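Tolura Lead Pair: hand-held teaching arms for two-armed robots

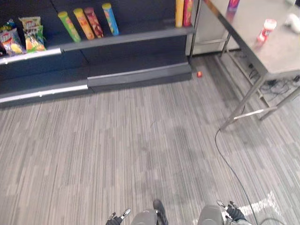 I build and sell one thing, a pair of lightweight leader arms you hold by the grips while the robot's own arms copy you, and I've been at it long enough to have opinions. You move, it moves, and the session gets recorded so you can train on it later. My favorite practice job is shelf tidying (grocery stuff is cheap and comes in every shape you'd want!). Snack tubes are the classic. Four of them lying at a slant in a row on the upper shelf will teach you more about wrist angle than a whole afternoon of stacking blocks, and chip bags are a different animal again, all crinkle and no good place to pinch. I tell new owners to start with the tubes and save the bags for day two.

What you get in the box: left and right leader arms, two table clamps, the foot pedal, the USB hub and all the cables. The pedal starts and stops a recording, so you never have to let go of the grips. Tap it twice and it throws away the last take, and you will use that a lot.

The grips come from Drillby, who make handles for power tools, and they're the part people write to me about. The old ones were hard plastic and gave me a sore thumb by lunch. These have a trigger with a proper spring in it, so closing the gripper feels like squeezing something. I can't promise you'll feel the object, there's no force feedback on this model. If you want that, ask me about the Cina version, which I hope to have ready in November.

Mirjam Schnyder tested the last batch for me and recorded 1151 takes on one pair before a trigger spring went soft. I now put a spare set of springs in every box. She also got me to add the slow mode, which scales your movement down to 85 or 90 percent, your choice. Sounds like nothing, feels like a lot when you're reaching for the back of a shelf!

Works with: Liao dual-arm bases, fixed or wheeled. Other makes, write first and tell me what joints you have.

Not included: the robot, the computer, the snacks.

Orders and repairs go through Elfriede Brunner, and she's quicker at answering than I am. Mornings are best.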